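Budget for grippers, 2 stations, how many spares??

Posted in Equipment & Buying

Samness

Trying to put a number together before April and I'm stuck. We're setting up two stations for handheld gripper work on cloth. Towels, throws, table linens, that kind of stuff. Somebody holds the gripper, does the task, we record it, later it goes on an arm. Arm is already paid for so not asking about that.

What I can't figure out is the consumables line. Finger pads, pins, spare jaws. My boss wants one figure for the whole year and I have nothing to base it on. Also do we buy fabric props or just use whatever people bring in from home? Total I can spend on top of the grippers is not a lot.

Fuzzy red cloth on a gingham tablecloth is the typical setup, see pic. 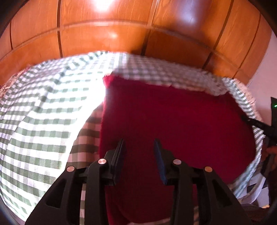 Black pads, jaws open, red cloth on the green and white check.

So, spares for 200 sessions, what would you order? And is it dumb to get both stations the same gripper?

Liya Negussie

Same gripper on both, yes, do that. Not dumb at all. You want one bin of spares, one set of screws, one set of instructions taped to the wall. We mixed two kinds our first year and half the parts drawer was the wrong half.

For pads. We went through 50 sets in 209 sessions, mostly terry towels and fleece. Fleece is rough on them, fuzz gets packed into the surface and people pick at it with a fingernail. Buy a lint roller. Seriously, put it in the budget, it's cheap. So for 200 I'd order 50 sets and then see where you are halfway thru.

Pins: get a bag, don't think about it. Jaws: one spare pair per station. If you have a printer that can do the fingers, even better, but then put filament on the sheet and somebody's time too, becuase that part always gets left off.

Fabric, buy it. Don't use stuff from home. When a cloth wears out you want to be able to get the same one again. Buy three of each color up front. Wash them once before you start, new towels shed like crazy.

Other things we forgot: clamps for the table, spare cables, a second charger, storage. Storage was the big one for us, we ended up paying for drives out of the travel money.

Kahsay

depends what your doing with it. more spares is always better

Samness

Thanks Liya, this is what I needed. Had zero for storage on the sheet, adding it now. Do you remember if the 50 included the ones that came in the box?

Liya Negussie

No, 50 on top of those. Box ones went first.

Pradenum

Late vote for asking the seller about a bulk price before you send the sheet up. We got pads cheaper just by ordering the whole year at once, and shipping was one charge instead of six. Ask about lead time too. Ours were slow and one station sat there with bald pads for two weeks.

Would not buy spare jaws on day one tho. Ours never broke. Put the money in cloth.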